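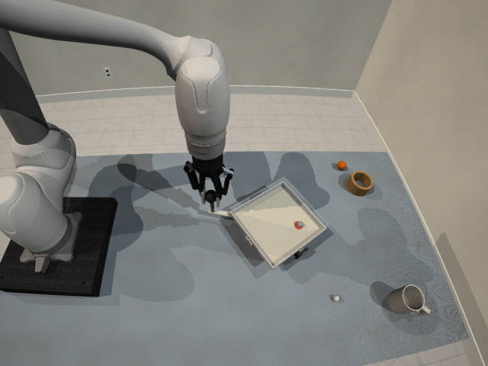 Home | Projects | Gallery | People | Contact

Last updated: August

The Tray Trouble: a small gallery from the Varkilon simulator

Welcome, and thank you for stopping by! Most of our gallery pages are about things going right, so it seemed only fair to give one over to a fault that kept us busy for the better part of a summer. The job sounds easy enough — reach down, take hold of the short handle on the tray, and slide the whole thing along the table without upsetting what's inside. We ran it 200 times in the simulator before anyone was allowed near the real arm, and I am so glad we did, as 5 of those runs ended with the hand pressing down into the tabletop and the arm pushing on as if all was well.

Takumi Nagano caught the first one, run 356 in our long-running log (the numbering goes back to an older project, so please don't mind it). He had the force readings open over lunch and saw them climb and climb. On a real bench that would have meant a bent finger at the very least, and quite possibly a cracked tray.

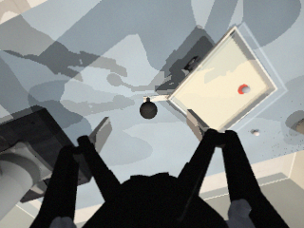

Aldana Villalba

The gripper from much closer, with its two pads spread wide and the short pale strip running to the corner of the tray. I'm fond of this view, and it makes plain how little room there is to work with down there.

The cause was two settings that disagreed about the height of the table. One came from the old Bornance setup and had been copied across — by me, I'm sorry to say — and the planner picked up whichever was loaded last. Areti Giannakopoulos took out the spare one and added a force limit, so the arm now stops and waits for a person when it meets something it shouldn't. We've left that limit in for every task since, even the dull ones. The slower approach speed is still being argued over, and I'll add more pictures when that's settled.

Contact the Varkilon team | Copyright Varkilon | Back to top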